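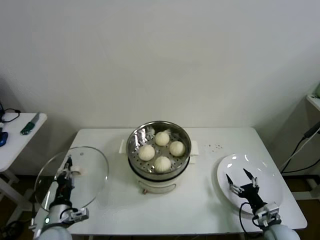
How long should buns stay under the lid after the steamer is switched off?

Seven minutes, with the lid cracked for the last 2. Opening at zero minutes gave collapsed skins in both earlier batches, and a longer rest left the undersides gummy.

Monday, July. Test kitchen, Hindden building. Bun steaming, third batch.

Setup is the round electric steamer with the steel basket on the white base. Glass lid. White plate to the right of the unit for transfer. Four buns per load, one at the back, one at the front, one each side. The center of the floor stays open. Previous load had a fifth bun in the middle and the sides fused where they touched, so the pleats tore when they were pulled apart. Four is the working load until we get a wider basket.

Dough: Fukow low-protein flour, Lita instant yeast, sugar, water, a little neutral oil. Same ratios as last batch, see the sheet taped inside the cupboard door. Mixed until smooth, rested under a damp cloth, divided and pleated by hand. Pleats came out shallow. Nerea Aguirre pinches hers tighter and they hold better through the steam; mine relax during proofing and end up as soft folds. Cosmetic only, the crumb is the same.

Second proof on the bench, not in the basket. In batch one I proofed in the basket over warm water and could not tell when they were ready without lifting the lid and losing the heat. Bench proof is slower but I can press one with a fingertip and see how fast it comes back.

Water: 469 ml, weighed into the base on the kitchen scale as 469 g. The odd number is what was left of the measured jug after the first fill in batch one, and it has worked, so I am keeping it fixed until something else needs changing. Base did not run dry. Remaining water not measured this time. Do that next time.

Steaming: 11 minutes, counted from first visible steam at the lid, not from switch-on. Time to first steam varies with the temperature of the fill water and should be logged separately. I forgot to start the second timer, so no value for this batch.

Condensation is still the main defect. Most of the water on the glass lid runs to the rim, but some drops fall straight down, mostly under the knob. In batch two the middle bun took nearly all of it and had a wet yellow patch on top. With the middle position empty the drops go through the perforated floor and back into the base. No patches on any of the four today. I would like to try a cloth tied around the lid as well, but one change per batch.

Lid removal. Slide it toward the left and tilt it as it clears the basket, so that the runoff goes down the far side and onto the table instead of across the buns. Wipe the table after. Lifting straight up and then tilting over the basket is how we spoiled the tops in batch one. Keep fingers off the steel rim. The side handles on the unit stay cool enough to touch during a run but I would not carry it by them with water in the base.

Transfer to the plate: back bun last. It sits nearest the wall and reaching over the others means a sleeve in the steam. The plate should be dry. If it is cold the bottoms sweat and stick to the glaze, so run it under the hot tap and dry it first.

Results, cut one bun after resting. Even crumb, small bubbles, no dense line at the base. Skin smooth, color pale cream, not white. Nerea thinks the flour accounts for the color and wants to run the bleached one from Espinoza side by side. Fine with me, same water, same time. Taste is a little sweet. Drop the sugar slightly once the color question is settled.

Cleaning: basket holes on the front half had dough residue from batch two. Soaked and brushed from underneath, clear now. Scale is starting to show in the base. Citric acid is in the drawer under the sink, low on it, added to the order.

Open items
Log time to first steam.
Weigh remaining water after the run.
Espinoza flour against Fukow, single load, two and two, mark the undersides.
Cloth on lid, after the flour test.
Ask Nerea to show the pleat again, slowly.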